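Workshop notebook, 20/07/2022

Okay, writing this down before I lose it, mostly for me and for Dorota, who missed the whole afternoon. It's about the neighborhood meeting and the tech shuttle thing, and what we want to do with the poster wall.

So Skestov wants to move its shuttle stop to our corner (the one by the bakery, where the regular bus already struggles to pull in). They sent a very cheerful man with a very cheerful slide deck. He said "community" so many times that Barbara started making little marks on her napkin. I had a list of questions and got through two of them, which were where the people who ride the 34 are supposed to wait, and whether the company pays anything toward the curb. Answer to the first: they're "exploring it." Answer to the second: same, but slower.

The mood in the room was not what I expected! I figured it would be shouting, like back in January when Clirker rented the old pharmacy and papered over the windows. It was more tired than angry. One woman from Szczepańska Street said she doesn't mind the shuttle, she minds getting emails from an app she never signed up for. Big nods all over the room for that one. I'd like to use it, so somebody please find out if she's okay with being quoted.

Poster ideas so far, in no order:
- a bus schedule where every line says "exploring it"
- Barbara's napkin, blown up huge, no text at all
- the old "your call matters" idea from the last batch, but with a better typeface this time (I hated the last one, sorry, I know I picked it)

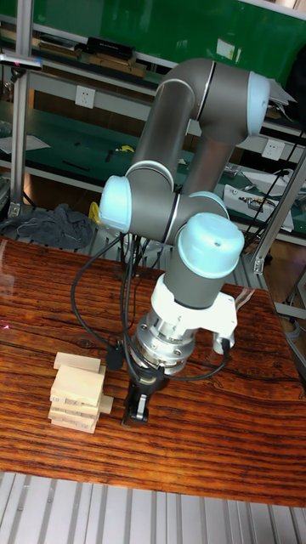
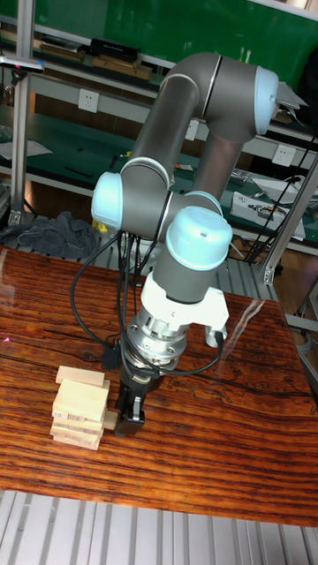
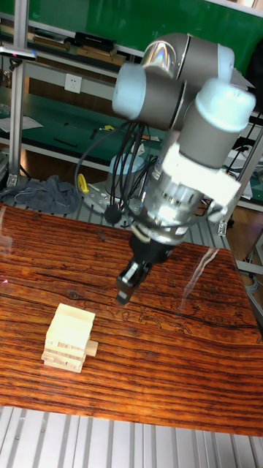
Robot arm over the wooden table, small stack of blocks next to it.

Printing. Stanis can do 100 sheets on the heavier stock and they'll hold the price till the end of the month. I asked about the orange and it prints muddy on that paper, so either we go red or we go with the thin stuff and accept that it curls. I vote red. Dorota, I know you'll vote orange, so come look at the proof before you say anything.

We still have some 34 sheets left over from the Clirker run and I'd love to use the backs for tests. They're in the flat drawer under the ink, the one that sticks (lift, then pull).

Also had a longish argument with Barbara about tone. She thinks we're getting too pleased with ourselves and that people walking past just see two graphics people being snotty about other people's jobs. Which, ouch. Half the riders on that shuttle rent the same bad apartments we do. I don't have a good answer yet. Maybe the schedule poster is fine because it's aimed at the company and the napkin one is fine because it's funny, and we drop the third. Or we keep it and take the logo off.

To do:
Dorota: ask the city for the stop permit application, it should be public
Barbara: scan the napkin, high res, both sides
Me: redo the schedule layout, call Stanis back about red, return the borrowed long ruler

Next meeting is in the same room, and the door by the stairs gets locked early, so use the side one.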